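4. Closed-loop wiping with a deformable tool

4.1 Setup and observations

The controller runs on a pair of arms fixed to one side of a tabletop. Each policy step takes one overhead view and one view from each wrist, together with the joint positions of both arms. The overhead view is used mainly to choose the next target. The wrist views matter most once the sponge is in the fingers, as the way it folds under the grip changes the shape of the surface that can touch a plate.
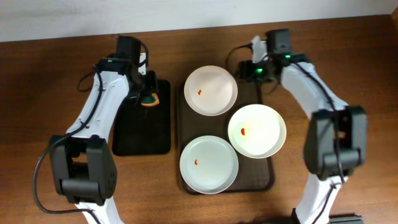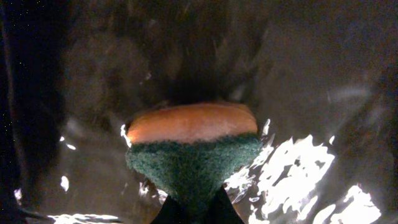
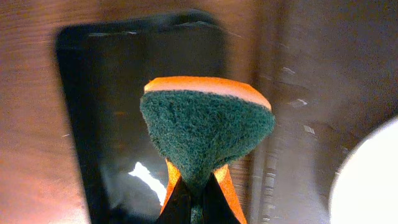
Figure 2. Camera views from the wiping setup. First: view over the table with both arms and three plates on the brown tray. Second and third: wrist views with the two-layer sponge held in the fingers, over a dark crinkled surface and over the wooden tabletop.

Why not track the sponge with a fixed rigid model?

A rigid model assumes that the pose of the gripper gives the pose of the scrubbing face. With a soft tool that is wrong as soon as the fingers close, and the error changes with every grasp. We estimate the lower and upper edges of the tool in the wrist image instead and pass them to the controller as a short contact line.

4.2 Contact line estimation

The estimator, which we call Durkarik, is a small segmentation network followed by a line fit. It was trained on 400 hand-labeled wrist images. Hằng Trình labeled the first 300 and wrote the rules used for the rest. Bright reflections were the main source of bad masks in early versions, so we added random highlights to the training images and dropped any mask that broke into more than two pieces.

When a mask is dropped, the controller keeps the last valid line for up to 8 steps. After that it lifts the tool, holds position, and waits for a new estimate. The joint targets pass through a low-pass filter before they reach the servos. We tried filtering the line itself, but this added delay during the approach and the tool pressed too hard at first contact.

4.3 Planner interface

The planner sends the controller a target region and a direction of travel. It does not send a path. The path is rebuilt from the current contact line at every step, so a slip in the grasp does not require a new plan.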